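Project report – Automation at the Andrade repair shop, Rirkcombe
Muthoni Masanja, November 2021

For my project I spent 6 days at Andrade. Small place, they fix and rebuild wiring for shop equipment. Wanted to see what changes for the people when part of the sorting goes to robot arms. The setup is called Cevuvlow, sold by Baveo.

Before: 7 people at one long bench, everyone sorted their own wires. Boring but you could talk. Now 2 of them look after the arms and the rest do testing and crimping. Wires get sorted by color into baskets.
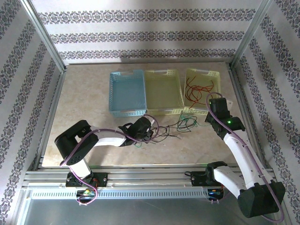 Do the workers lose hours because of the arms?
So far the hours are the same for everyone, but the tasks moved – less sorting, more checking and more paperwork.

Not everybody likes it. One woman told me her hands hurt less but the day feels longer. Another one likes it, he got trained and has a new job title (no raise yet). Tangles are still the main problem, somebody has to stop and pull them apart by hand. In my log there are 376 wires sorted, didnt have time to split it by shift.

What I would do diferent: talk to people seperately, not at lunch with the boss there. Also ask about pay earlier.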